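Speaker notes: "Teaching hands before teaching robots"
Griltham Student Robotics evening, Friday slot, 14 minutes plus questions
Akinyi Mwakyusa

Slide 1. Title

Say hello, say who I am. I run the automation project at Tomport college with the second-year group. Thank the group by name if they are in the room. Mention that the code and the handout are on the table at the back.

Say early on that this is a talk about a student project that got halfway to where we wanted. People relax when they know that.

Slide 2. What we set out to do

The job we picked was paper handling. Pick up a stack, square it, turn it over, put it in a box. Everyone in an office does it without looking. Our two-armed rig, which the students named Promanus, could not do any of it in September.

The first plan was to write the movements by hand. Two students spent most of the autumn on that. They got a single sheet to slide across a desk. Show the clip, eleven seconds, no sound. Let people laugh, then move on.

Slide 3. Why we changed plan

A stack of paper does not hold its shape. It bends in the middle, the edges fan out, the top sheets slip over the lower ones. Each of those needs a different correction, and the students could not write the rules down because they did not know what their own hands were doing.

Ask the audience to pick up the programme and turn it over. Give them a moment. Ask which thumb moved first. In rehearsal hardly any of the group could answer.

So in December we stopped writing movements and started recording people.

Slide 4. How a recording works

The person wears a band on each wrist. Each band carries a white block printed with square black-and-white markers. The camera sits at head height and looks down at the table. When it can see the markers clearly, the software works out where the wrist is and which way it is turned.

The point to get across is that the markers face several directions. If you turn your wrist and one marker goes out of sight, another should come into view. The students' first blocks had one marker on top only, and we lost the wrist every time someone turned a palm up.
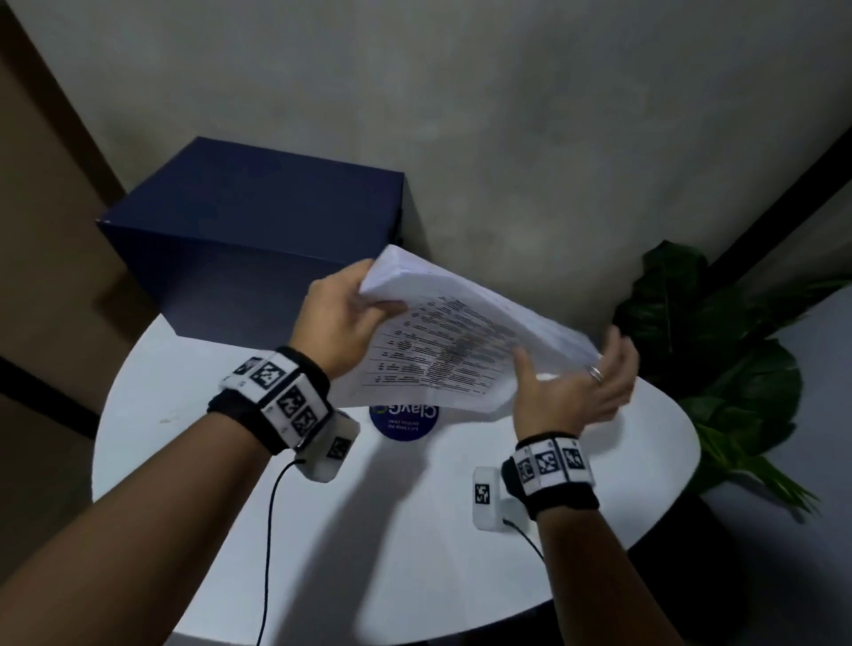
Cables next. They are thin and they still get in the way. We tried taping them to the forearm and people began moving stiffly, which spoiled the recordings. Now they run down off the wrist and we leave some slack. If someone asks about wireless, the answer is money and charging.

Slide 5. What the students had to agree on

Keep this slide short. The rules are on the handout.

A recording starts with both hands flat on the table. It ends the same way.
Use the hand you would normally use.
If you drop something, carry on and pick it up. Do not stop the recording.
Say out loud what the task is before you begin.
Change the stack between people, thick one time, thin the next.

The third rule caused the longest argument we had all year. Half the group wanted only clean recordings. Bastos, our technician, said a machine that has never seen a drop will have no idea what to do after one. We tried it both ways and kept the drops.

Slide 6. The numbers

We recorded 2,841 attempts. After checking, we kept 1,536.

Pause here, because people will want to know where the rest went. Most were lost because the markers were hidden for too long, usually under the paper. A stack of paper is a very good thing for hiding a wrist behind. Others had the wrong label, or the recording was started late. A few were lost when somebody saved over a folder. That somebody was me and I have apologised.

Checking was done by 12 students in pairs. It was dull work and it taught them more than the recording did. They started to see the difference between a grip that holds and one that is about to go. One pair wrote a page on it, which is in the handout.

Slide 7. What the rig does now

Play the second clip. Talk over it.

It picks up a thin stack and turns it over more often than not. It puts the stack in the box if the lid is already off. It cannot square the edges. With a thick stack it squeezes too hard in one place and the far end droops.

Be clear that we have only tested it on our own table under our own lights. We moved it to the next room once and it reached for the wrong spot. I do not have a good answer for that yet. If anyone in the room does, I would like to talk to them at the break.

Slide 8. How it was marked

Skip if past the ten-minute point.

Teachers always ask about this one. The group was marked on the log book, the checking and a short talk each. The rig's success rate carried no marks. In the first year we did mark it, and students picked the easiest task they could find and stopped there.

Each student also had to record, check and train at least once, so that the confident ones did not end up with all the programming.

Slide 9. If you want to try it

Start with one task and one table. Print the markers larger than you think you need. Use matt paper for them, as gloss catches the ceiling lights. Check the first few recordings on the same day, while the person who made them can still remember what they did. Label the folders before you start.

You do not need a rig to begin. Our group recorded for weeks before Promanus was fit to move, and the log books from that stretch are the best ones we have.

Slide 10. Thanks and questions

Thank Griltham for the room and Bastos for the printing. Leave the handout link up during questions.

Likely questions:
Cost. Give the figure for the wrist blocks only, as the arms were already at the college.
Age group. Ours are seventeen and eighteen. The recording part would work with younger ones.
Can they have the data. Yes, once the students have all signed the form. Two still to come in.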